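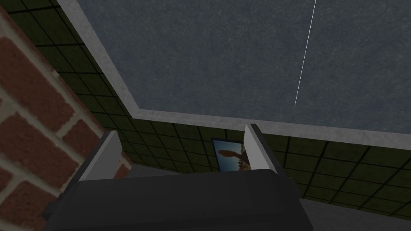 *Vanags Learning Workshop, Young Builders Section*

# What the Olo practice kit does

Olo is a robot you use on a computer screen. The kit has no metal arm in the box. You get a program, a game controller, and a printed book of 10 lessons written by Ama Eshun. The room, the walls, and the robot are all drawn by the computer. A made-up world like this is called a simulation.

## The gripper

A gripper is the hand of a robot. The one in Olo has a wide, dark gray body and two fingers with pale inner faces. People have four fingers and a thumb. Two fingers are enough for many jobs, such as picking up a block or pulling a handle.

The fingers can be set wide apart or close together. When they are wide apart, the gripper is open. To pick something up, the robot does these steps:

1. Open the fingers.
2. Move until the object is between them.
3. Close the fingers.
4. Lift.

If step 3 comes before step 2, the fingers close on air.

## The view from the hand

In Lesson 4 you look out from just behind the gripper. When the hand tilts up, you see the ceiling. When it tilts down, you see the floor. Lesson 4 asks you to find the framed picture on the tiled wall and line it up with the gap between the fingers. It shows a brown animal shape on blue. One finger may cover part of it. Turn the hand a little at a time until the whole picture is in the gap.

Things far away look small from here. The wall tiles are all square, but on a slanted wall they look stretched or squeezed. This effect is called perspective.

## What we found

Deividas Ramanauskas and Maritza Zapata tested the kit in October with readers of this page. The program installed without trouble. The lesson book is clear, but the word "axis" is used on page 10 and not explained until later. An axis is a line that something turns around.

The controller buttons are stiff for small hands. A keyboard can be used in its place.

Suitable for ages 9 and up. An adult should do the setup.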